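Testa Hand-Held Gripper, Model 785
Operating and handling practice

Product overview
Specifications
Handling rules
Inspection
Spare parts
Ordering

The Testa 785 is a two-jaw parallel gripper operated by hand. It carries the same finger geometry as the arm-mounted Testa 780 series, so that grasps recorded by an operator can be replayed on the arm without remapping the contact points. Units are assembled at Jultport and shipped with one pair of flat finger pads fitted.

This page gives the handling practice that applies to all 785 units in demonstration work. It replaces the leaflet packed with units shipped before January. Sites with their own written procedure may keep it, provided it is no less strict than the rules below.

Specifications

Operation: manual, one hand
Fingers: linkage driven, flat pads, screw fixed
Service interval: 2000 closing cycles
Pad replacement: at the service interval, or on condition
Units per operator: one or two

Handling rules for finished goods

Finished goods are items with a surface that will be seen by a buyer: polished leather, lacquer, coated board, plated trim. The main risks are pressure marks and scuffing at the pad edge.

1. Place the flat of the pad on the item before closing. Do not let the pad edge make first contact.
2. Close until the item is held, then stop. Additional squeeze does not improve the recording and will be replayed by the arm.
3. On footwear, grip on the side panels or under the sole edge. Avoid the toe cap. Avoid closing on laces, eyelets or a raised seam where a flat panel is available.
4. Do not slide an item sideways while it is held against the work surface. Lift, move, set down.
5. With two units in use, keep the idle jaw clear of the item until the holding jaw has settled.
6. Keep sleeves and loose cloth away from the linkage pivots. Cuffs are to be fastened or rolled above the wrist.

Rule 3 draws more questions than the others. Lace-up shoes have few flat areas, and most of those are bounded by stitching. The side of the upper is acceptable if the pad lies against it squarely. A second contact from below takes part of the load and allows a lighter side grip.
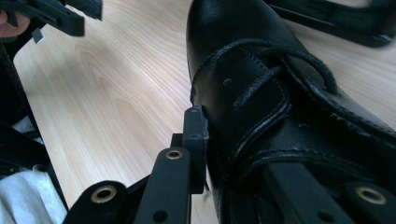

Side pad against the upper of a black leather lace-up, with a linkage arm supporting from beneath.

Inspection before each session

Check the pad faces first. Wipe with a dry cloth and run a fingertip over the face and along all four edges. A face with any raised burr is out of service for finished goods. Light wear or a small chip at the top edge is permitted where that edge stays clear of the item -- record it on the unit card and check it again at the next session. A chip that reaches the contact face means a new pad.

Check the pivots next. The brass grommets should be seated flat in the arms with no visible gap. Open and close the jaws 10 times with nothing between them. The motion should be even from end to end. If it catches, stop and return the unit for service. Do not oil the pivots; oil migrates to the pads and stains leather.

Check the pad screws last. Tighten by hand with the driver supplied. Power drivers strip the thread.

Records

Unit cards are kept for 7 years. Each card carries the unit number, the pad change history and the initials of the operator at each inspection. Sites using the Zostomley logging software may keep the card electronically, but a printed copy must be available where the unit is used.

Spare parts

785-P Flat finger pads, pair, with screws
785-G Brass pivot grommets, pack of 10
785-L Linkage arm set (factory fitting only)
785-C Unit cards, blank

Contacts

Handling practice and training: Thaís Seixas, Jultport
Service and returns: Rogério Andrade, Corkton depot

Please include the unit number with every request. Returned units should be sent with the pads fitted and the jaws closed on the foam block supplied.

Page revised June 13, 2020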